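Nellberg 사용자 게시판 > 소형 로봇팔 > 설정/정비

제목: 시뮬레이션 셀에서 그리퍼 끝이 한쪽으로 밀립니다 (Zaltorik 팔, 베이스 플레이트 좌표 문제?)

작성자: 나무테이블
작성일: 2021년 6월 6일 일요일

Zaltorik 팔을 실물로 한 대 쓰고 있고, 같은 셀을 Kemasgate에 그대로 옮겨서 집기 동작을 먼저 돌려 보고 있습니다. 작업은 단순합니다. 테이블 위에 흩어진 막대와 작은 큐브를 집어서 정해진 자리에 놓는 것입니다.

문제는 그리퍼 끝 위치입니다. 시뮬레이션에서 팔을 위로 접은 대기 자세에서는 괜찮아 보이는데, 앞으로 뻗으면 목표점에서 오른쪽으로 벗어납니다. 멀리 뻗을수록 더 벗어납니다. 베이스 가까이에서는 거의 표가 나지 않습니다.

지금까지 해 본 것입니다.

- 프로젝트를 새로 만들고 팔 모델을 다시 불러왔습니다. 결과는 같습니다.
- 물체 좌표를 하나씩 다시 입력했습니다. 결과는 같습니다.
- 그리퍼 길이 값을 조금씩 바꿔 봤습니다. 앞뒤로는 움직이는데 옆으로 밀리는 것은 그대로입니다.

베이스 플레이트 좌표를 손으로 보정해서 쓰면 당장은 맞을 것 같은데 그렇게 해도 되는지 궁금합니다. 실물 쪽은 5월에 손목 모터를 교체한 뒤로 영점을 다시 잡았고, 그 값을 그대로 시뮬레이션에 넣었습니다.

답글

작성자: 엔코더먼지

뻗을수록 커진다면 위치가 아니라 각도 오차입니다. 베이스 플레이트가 평행하게 밀려 있으면 가까운 곳이든 먼 곳이든 같은 양만큼 벗어나야 합니다. 베이스 회전축 영점이나 플레이트 회전값부터 확인하세요. 좌표를 옮겨서 맞추면 한 점에서만 맞고 다른 데서 다시 틀어집니다.

작성자: 현장야간조

저는 그냥 좌표 보정해서 씁니다. 집는 위치가 늘 같은 구역이면 그 구역에서만 맞으면 됩니다. 우리 셀은 그렇게 두고 계속 돌리고 있는데 문제없었습니다. 영점 다시 잡느라 하루 세우는 것보다 낫습니다.

작성자: 엔코더먼지

고정 위치 작업이면 그렇게 해도 됩니다. 그런데 글쓴이는 물체가 흩어져 있다고 했습니다. 물체 위치가 매번 바뀌면 보정값을 구역마다 따로 들고 있어야 합니다. 그걸 관리하는 것이 영점 잡는 것보다 더 번거롭습니다.

작성자: 나무테이블

네, 물체 위치는 매번 바뀝니다. 플레이트 회전값은 0으로 되어 있습니다. 테이블 모서리 기준으로 맞춰 놓은 것이라 틀어져 있을 것 같지는 않습니다. 손목 모터 쪽은 관계가 없을까요?

작성자: 그리스한통

손목도 용의선상에 있습니다. 다만 손목 영점이 틀어진 경우에는 보통 그리퍼 기울기가 먼저 눈에 들어옵니다. 저도 Petrauskas 베이스를 쓰던 셀에서 비슷한 일을 겪었습니다. 순서를 정해 놓고 아래에서 위로 올라가면서 확인하는 편이 빠릅니다. 제가 쓰는 순서를 적습니다. Kemasgate 기준이고, 실물에서도 거의 그대로 됩니다.

1. 저장된 보정값을 전부 끕니다.
보정값이 남아 있으면 뒤에 나오는 확인이 다 의미가 없습니다. 프로젝트 설정의 공구 보정, 베이스 보정, 관절 보정을 따로따로 꺼야 합니다. 한꺼번에 끄는 버튼은 공구 보정만 끕니다. 끄기 전에 현재 값을 파일로 내보내 두세요.

2. 베이스 플레이트를 테이블에 맞춥니다.
플레이트의 옆변과 테이블의 긴 변을 위에서 내려다보는 시점으로 놓고 비교합니다. 원근이 들어간 시점에서는 평행한지 판단할 수 없습니다. 직교 시점으로 바꾸고 보세요. 플레이트 기준점이 가운데에 있는지 모서리에 있는지도 확인합니다. 모서리 기준인 모델을 가운데 기준으로 읽어 들이면 회전시킬 때마다 팔 전체가 옮겨집니다.

3. 어깨와 팔꿈치를 세운 자세에서 손목을 봅니다.
위팔은 위로 세우고 아래팔은 앞쪽으로 넘긴 다음 그리퍼를 늘어뜨립니다. 이 자세에서 손목 모터와 그리퍼 몸통의 관계를 보고, 그리퍼가 한쪽으로 기울었으면 명령한 관절값과 비교합니다. 명령값에 그 기울기가 들어 있으면 정상이고, 명령값에 없는 기울기면 손목 영점입니다. 그림자는 참고만 하세요. 조명 위치 때문에 실제보다 크게 꺾여 보입니다.

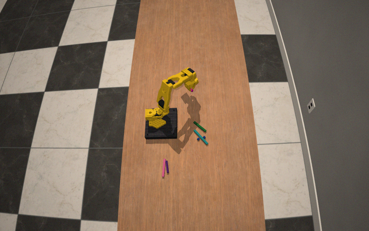 4. 베이스 회전축만 움직입니다.
어깨, 팔꿈치, 손목은 3번 자세로 묶어 두고 베이스만 천천히 돌립니다. 그리퍼 끝의 궤적을 기록하면 원호가 나옵니다. 원호의 중심이 베이스 회전축 위치와 일치해야 합니다. 중심은 맞는데 시작 각도가 다르면 베이스 영점 문제이고, 중심 자체가 다르면 모델의 링크 원점이 잘못된 것입니다.

5. 뻗은 자세에서 같은 것을 반복합니다.
4번에서 찾은 각도 차이가 뻗은 자세에서도 같으면 원인은 베이스 하나입니다. 뻗었을 때 각도 차이가 달라지면 위쪽 관절이 섞여 있는 것이니 3번으로 돌아갑니다.

6. 보정값을 하나씩 켭니다.
관절, 베이스, 공구 순서입니다. 하나 켤 때마다 4번을 짧게 다시 합니다.

작성자: 현장야간조

3번에서 그림자는 안 보는 게 맞습니까? 저는 그리퍼가 테이블에서 얼마나 떠 있는지 볼 때 그림자를 씁니다. 끝과 그림자가 만나는지 보면 높이를 짐작할 수 있습니다.

작성자: 그리스한통

높이를 대강 보는 데는 됩니다. 기울기 보는 데는 쓰지 마세요. 광원이 비스듬하면 그림자가 팔 모양대로 나오지 않습니다. 저 화면에서도 그림자가 팔 오른쪽과 아래쪽으로 크게 퍼져 있습니다.

작성자: 시뮬초보84

끼어들어서 죄송합니다. 그리퍼 끝에 아주 작은 자홍색이 보이는데 이건 공구 좌표 표시인가요, 집은 물체인가요? 제 화면에는 저런 것이 없습니다.

작성자: 그리스한통

저 크기로는 화면만 보고 구분하기 어렵습니다. 객체 목록에서 클릭해 보면 됩니다. 표시용이면 물리 속성 항목이 비어 있고 물체면 질량이 들어가 있습니다. 목록에 아예 안 나오면 표시 설정 쪽입니다.

작성자: 엔코더먼지

2번에 하나 보탭니다. 저는 플레이트를 테이블 가장자리에 딱 붙이지 않고 조금 안쪽에 둡니다. 실물에서 클램프를 물릴 자리가 필요해서 그렇습니다. 시뮬레이션도 같은 여백으로 맞춰야 나중에 좌표를 그대로 옮길 수 있습니다. 여백은 자로 재서 넣으세요. 플레이트 양 끝에서 한 번씩 재면 회전도 같이 나옵니다. 글쓴이처럼 모서리 기준으로 맞췄다고만 생각하고 한쪽 끝만 재면 회전이 들어가 있어도 모릅니다.

작성자: 나무테이블

답변 감사합니다. 1번부터 4번까지 했습니다.

보정값을 끌 때 관절 보정 항목이 켜져 있는 것을 처음 알았습니다. 5월에 실물 영점을 잡으면서 저장한 파일인데, 손목만 들어 있는 줄 알았더니 베이스 회전축 값도 같이 들어 있었습니다. 끄고 나서 원호를 그려 보니 중심은 맞습니다. 시작 각도도 맞습니다. 다시 켜면 시작 각도가 틀어집니다.

플레이트 여백도 양 끝을 재 봤습니다. 실물에서 한쪽이 2 mm 넓습니다. 그러니까 실물은 플레이트가 조금 돌아가 있었고, 영점 잡을 때 그 회전을 베이스 축 값이 흡수해 버린 것 같습니다. 시뮬레이션의 플레이트는 똑바로 놓여 있으니 그 값을 넣으면 틀어질 수밖에 없습니다.

작성자: 엔코더먼지

그러면 설명이 됩니다. 실물 플레이트를 풀어서 똑바로 놓고 영점을 다시 잡으세요. 관절 영점은 관절만의 값이어야 합니다. 설치 오차가 거기 들어가 있으면 팔을 다른 테이블로 옮기는 순간 또 같은 일이 생깁니다.

작성자: 현장야간조

저는 반대입니다. 실물이 잘 돌고 있으면 실물은 건드리지 마세요. 시뮬레이션 플레이트를 실물만큼 돌려 놓으면 됩니다. 값도 나와 있습니다. 클램프 풀었다가 다시 조이면 높이까지 달라지는 경우가 있습니다.

작성자: 엔코더먼지

급할 때 쓰는 방법으로는 괜찮습니다. 그런데 그렇게 하면 회전이 두 군데에 남습니다. 관절 보정 파일에 하나, 시뮬레이션 베이스에 하나. 반년 뒤에 다른 사람이 한쪽만 지우면 원인 찾는 데 또 시간이 듭니다.

작성자: 그리스한통

두 분 말이 다 되는데, 저라면 이번 주는 시뮬레이션 쪽을 돌려서 쓰고 다음 정비 때 실물을 풉니다. 대신 보정 파일 이름에 설치 회전이 포함되었다고 적어 두세요. 그리고 클램프를 다시 조일 때는 대각선 순서로 조금씩 조입니다. 한쪽을 끝까지 조이고 반대쪽으로 넘어가면 플레이트가 돌아갑니다. 지금 생긴 회전도 그렇게 생겼을 가능성이 있습니다.

작성자: 나무테이블

클램프는 한쪽부터 끝까지 조였습니다. 5월에 손목 모터 바꿀 때 팔을 통째로 떼었다가 다시 고정했거든요. 일단 시뮬레이션 플레이트를 실물만큼 돌려 놓고 막대와 큐브 위치를 무작위로 바꿔 가며 돌려 보겠습니다.

작성자: 시뮬초보84

무작위로 돌릴 때 막대끼리 붙어서 나오는 경우는 어떻게 하시나요? 저는 막대 옆에 큐브가 붙어 있으면 그리퍼가 큐브를 같이 밀어 버립니다.

작성자: 나무테이블

최소 간격을 그리퍼를 벌린 폭보다 크게 잡으면 됩니다. 다만 저는 일부러 좁은 배치도 넣고 있습니다. 실물에서는 막대 두 개가 한쪽 끝에서 거의 맞닿는 경우가 자주 나옵니다. 그럴 때는 벌어진 쪽을 집게 했습니다.

작성자: 현장야간조

벌어진 쪽을 집으면 무게중심에서 멀어져서 들 때 막대가 돕니다. 긴 막대일수록 심합니다. 저는 먼저 밀어서 떼어 놓고 가운데를 집습니다.

작성자: 나무테이블

밀면 뒤에 있는 물체까지 움직여서 뺐는데, 물체가 적은 배치에서는 그 방법도 넣어 보겠습니다.

결과 올립니다. 무작위 배치로 100회 돌렸고, 보정 전에는 61회 성공이었는데 지금은 84회입니다. 옆으로 밀려서 놓친 것은 없습니다. 남은 실패는 대부분 막대가 돌아서 떨어진 경우입니다.

작성자: 엔코더먼지

옆으로 밀리는 것이 없으면 좌표 쪽은 끝났습니다. 막대가 도는 것은 손가락 마찰 계수부터 보세요. Kemasgate 기본값은 제 실물보다 낮았습니다. 그건 제목이 다르니 새 글로 올리시면 거기에 적겠습니다.

작성자: 나무테이블

새 글로 올리겠습니다. 실물 플레이트는 다음 정비 때 풀어서 대각선으로 다시 조이고, 양쪽 여백을 이 글에 추가하겠습니다.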